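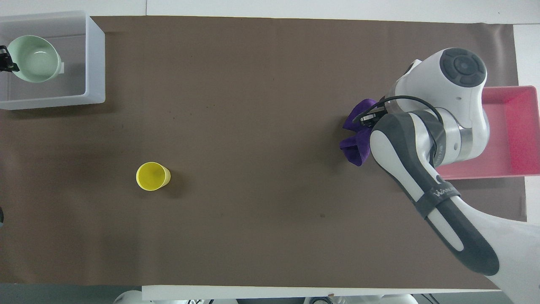 Figura 3. Bancada da oficina partilhada, com o braço a segurar o pano roxo na garra. À esquerda, o copo amarelo e a caixa translúcida com a caneca; à direita, o recipiente cor-de-rosa.

4.2 Arrumação de objetos na bancada

Brandes e Wan defendem que uma montagem feita em oficina, sem calibração profissional, chega para estudar tarefas de arrumação. Os nossos resultados não permitem ir tão longe. Em 244 tentativas de pegar no pano e largá-lo no recipiente, o sistema terminou 77 sem intervenção. O valor parece aceitável até se ler o registo: muitas das tentativas concluídas partiram de posições quase iguais do pano, escolhidas pelo próprio operador.

O papel castanho mate que cobre o tampo (Figura 3) também merece reserva. Reduz os reflexos e facilita a segmentação por cor, mas uma mesa de cozinha raramente oferece um fundo tão uniforme. Repetimos parte dos ensaios sem papel e a deteção da caneca verde-clara piorou de imediato; a do copo amarelo, bastante menos. Ackermann atribui a diferença à iluminação. Não encontrámos nos dados nada que o confirme.

Quanto aos tecidos, a garra fecha sobre uma dobra qualquer e o resto fica pendurado. O critério de sucesso usado por Bermúdez conta como válida qualquer preensão que levante o pano da mesa, mesmo que metade acabe por cima do bordo do recipiente. Com o critério mais estrito, o de todo o tecido dentro, a taxa desce, e é essa que usamos na secção 4.3. O controlador Kernwood foi mantido com os parâmetros de origem em todos os ensaios.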